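Ticket 3887
Project: Plunddale (simulation)
Component: grasp / place controller
Opened by: Manju Tiwari
Assigned to: Ingvar Kirkegaard
Priority: High
Status: Open, workaround in place

Summary
Arm drives the ball into the rim of the glass cylinder on the place step. Seen on the tennis ball task only.

Reported by Manju Tiwari, 27/08/2020
Ran the tennis ball task overnight on the Flatden build. Out of 238 episodes, 21 ended with a contact force stop at the cylinder. The grasp is fine every time. The arm lifts the ball, starts moving sideways toward the cylinder before it has enough height, and the ball or a finger hits the glass. In 4 of the stopped episodes the cylinder tipped over and the balls already inside rolled off the table. Logs are in the usual folder.

Steps to reproduce
Load the round table layout with the white cloth.
Start with two balls already in the cylinder.
Run the place step for the third ball with default speed.

Ingvar Kirkegaard
Reproduced on my machine. Does not happen with an empty cylinder. Can you check if the planner is getting the right cylinder height?

Manju Tiwari
Height is correct in the config. The planner prints a lower value once there are balls inside.

Ingvar Kirkegaard
Found it. The object tracker merges the cylinder and the balls in it into one item and takes the top of the upper ball as the top of the item. The clear glass above that is ignored, so the lift height comes out too low.

Lowri Kemeys
Same tracker code goes into the Kiltivent release. Please do not close this as a layout problem. I want it blocked from any run on the real arm until the fix is merged.

Ingvar Kirkegaard
Agreed, blocked. Workaround: set the lift height by hand from the cylinder rim plus clearance, and turn off item merging for glass. The force stop limit stays where it is.

Hertta Kokkonen
Ran the workaround on the failed seeds. No contact stops. Still need a rerun of the full set, and a test with the fruit moved closer to the cylinder. Leaving the ticket open for that.

Attachment

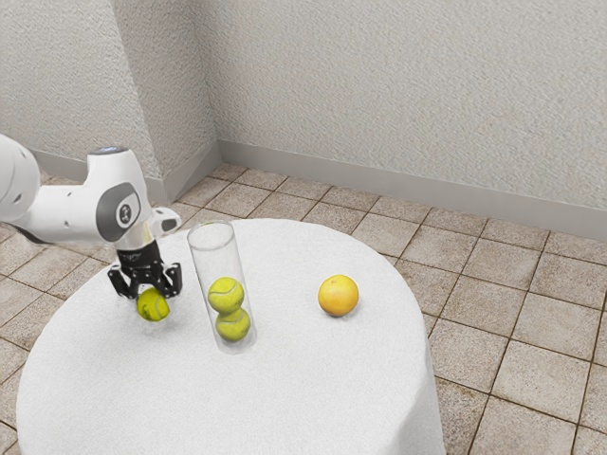

Place step, third ball in the gripper, two in the cylinder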